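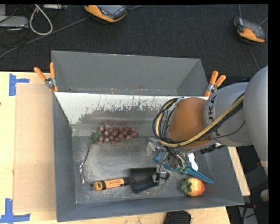 The second life of sheet metal

How a small workshop town learned to keep its scratches

In the lower part of Jiline, where the road turns away from the river, you can hear the metal before you see it. It is a flat sound, not very loud, like a door that closes many times. People who live there say they stop hearing it after one winter. I stayed five days and I heard it all the time.

Jiline has made things from sheet metal for three generations: ducts, lockers, bread boxes, mail boxes, trays for seeds, drawers for screws. None of it is famous. If you have ever stood in an old post office and pulled open a grey drawer, you know the kind of object I mean. It was made to be used by people who would never think of it, and for a long time this was also how the town thought of itself.

In the last years something has changed, and the change came from people who buy old things. First there were two or three dealers who drove up from the city in February, when the prices are low, and took away lockers by the truck. Then came the young couples who wanted a factory cabinet for their kitchen. Now the workshops repair as much as they make, and some of them repair more.

The largest of these is Bemach, a firm that occupies a former dairy. It still sells new shelves to offices, but half of its floor is given to old pieces. They wait in rows with paper labels, and on each label is written what must not be done to it. "No paint." "Leave the dent." "Do not sand the door." I had expected instructions of the opposite kind.

The owner of the repair hall explained to me that customers used to ask for everything to look new. He would strip the old coat, fill the holes, and spray the whole piece in one color. The result was clean and a little sad. One day a woman returned a cabinet and asked if he could put the scratches back. He could not, of course. After this he began to ask each customer how much of the past they wished to keep, and the answer was often: almost all of it.

This makes the work slower. To remove all paint is simple, you need only time and a good mask. To keep paint that wants to fall off is much more difficult. The loose parts must be found with a fingernail or a soft brush. The firm parts stay, and between them there is a border, and this border is where the skill lies. If you make it too smooth, the eye notices at once that somebody was there. A worker who has done it for many years told me she looks at the walls of old houses during her walk home, to remember how paint really breaks.

Then there is the question of rust. Collectors like its color but they do not like it on their shirts. The workshops in Jiline use wax, in a thin coat, warmed in the hands. A smaller workshop called Chou makes its own, from a recipe the owners refused to give me, although the whole street smells of it on Mondays. They work only on small things, boxes and bins and trays, and they say that a small thing is harder to restore than a large one, for you hold it close to your face.

Not everybody is happy. Older metalworkers find it strange that a damaged locker can cost more than a new one. One of them, retired, showed me a tool chest he had made as an apprentice, with every corner folded so exactly that you could not put a sheet of paper in the seam. A dealer had offered him good money for it, and then lowered the offer when he saw that it had no marks. The old man laughed when he told me this, but he told it to me twice.

I understand his feeling. When I was a child, we had a metal bread box at home, and my grandmother polished it on Saturdays. A scratch was a small shame in that kitchen. She would not have believed that people would one day drive for hours to buy one.

On my last afternoon I went to Kenik, the storehouse at the upper end of the town where unsold pieces are kept. The inventory book lists 2430 objects, and the woman at the desk let me turn its pages. The entries are very short. Number 71 is "tray, grey, from school." Number 3388, in a newer book, is only "box, someone's." I asked whose. She said that it had come with a delivery many years ago, with a name scratched inside the lid, and that they had decided to leave the name where it was.

It had no price on it. I asked about that too, and she told me I could make an offer. I thought about it on the bus, and the next week I wrote to her.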